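Monday, November 21, 2022
By Miloslav Ďurica

Spent most of today on the house rules for our arm trials, the ones Cestholm wants to share with the Drernside group. My draft had 73 rules. Way too many! I got it down to around 10 before lunch and felt pretty smug — then the comments came in.

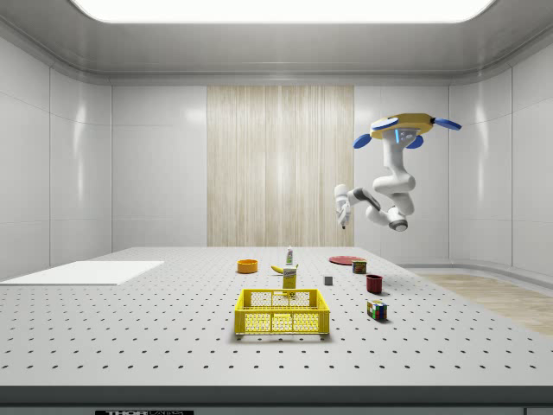

Peixoto wrote back that a rule with "where practical" in it is just a wish, and could I please take out all 4 of them. Fair enough, they're gone. 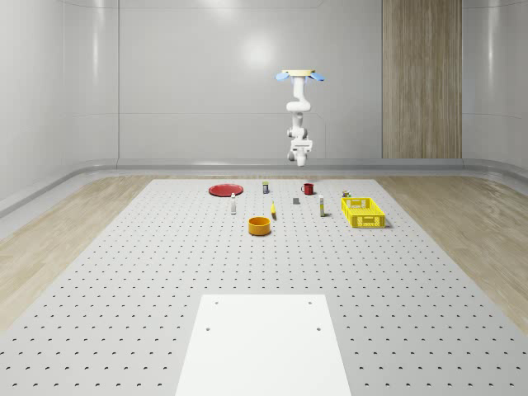
Start height is the rule I care about most. Every run should begin with the gripper parked well clear of the tallest thing on the table, and the log should say so. With the arm hanging way up over the can and the mug like that, I'd sign the sheet without a second look.

Then the bin rule, which I rewrote over coffee (twice).

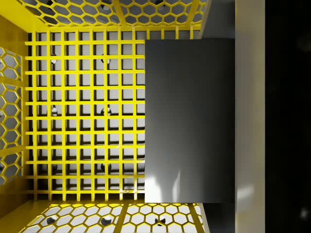
Do we log the runs we abort? Every one of them, with the reason, same sheet as the rest.

Okthorpe gets the draft next.

Contact Miloslav | © 2022 | Back to top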